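Lutwood's solar field is finally switched on

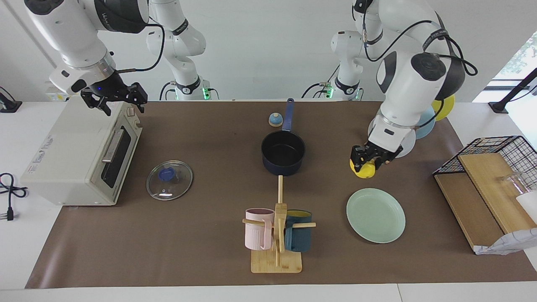
A cream-colored toaster oven on a brown mat, with a robot gripper open above it.

Well, the panels out past the old feed store in Lutwood went live in May, and I drove over to see them (twice, if I'm being truthful, as the gate was locked the first time). I've been writing about this thing for so long that I half expected it to be canceled again!

The field has 1,012 panels on it, put up by Ginting, the same outfit that did the school roof over in Statano. They're telling everyone it should cover the power for 347 homes over a year. I asked if mine was one of them and got a very polite laugh. It doesn't work like that, apparently. Everything goes into the same lines, and if you sign up you get a credit on your bill for your slice.

Signing up is the part most of you keep writing to me about, so let me get to it. You don't need to own your house and you don't need a roof that faces the right way. Renters can join too, which made me happy, being one. You pick a share, they look at last year's bills, and the credit shows up a month or two later. The first round had room for 81 households and it filled before lunch. I missed it by being at the dentist.

A second round is supposed to open once the Mistach meters are in. Those are the new gray boxes you may have seen going up on the poles along the county road. More than 2,000 people have put their names on the waiting list, so I wouldn't sit around if you're interested. The form is at the library desk and also on the town's page, under Utilities, way down at the bottom past the leaf pickup stuff.

A few of you asked about the noise. I stood by the fence for a good ten minutes and heard a low hum from the inverter shed and a whole lot of crickets. The sheep that are meant to keep the grass down hadn't shown up yet, and I'll go back with a better pair of boots when they do.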